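Ticket 24: Uter stops with the cabinet door open, won't reach for the binder
Project: Uter, fetch-and-return task, student robotics club
Status: reopened (again)
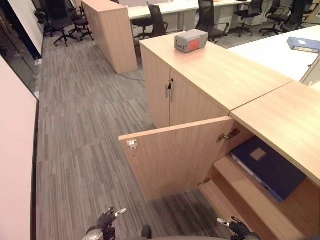

Opened in November. The task is to open the lower door, take the binder off the shelf and close up. Uter does the first part and then thinks about its life until the 300 second timeout.

Log says "target lost" 1,562 times in one run, so at least the logging works.

Tried so far:
Restarted the planner. No change.
Restarted everything. No change, but we felt better.
Swapped in the Pradix grasp settings from last semester. Right hand now stops in a different wrong place.
Turned off the Memon filter. Target found, arm refused to move.

Update, 4:10 pm: the open door is being added to the map as a wall. Whoever wrote that rule (us) set the clearance to 2 feet. It was meant to be inches.

Fixed the units. Two clean runs on the Valtonen test branch, then one where it shut the door and reported success with no binder. Splitting that into its own ticket.

Leaving this open until somebody merges the branch. Please don't edit the clearance on main in the meantime.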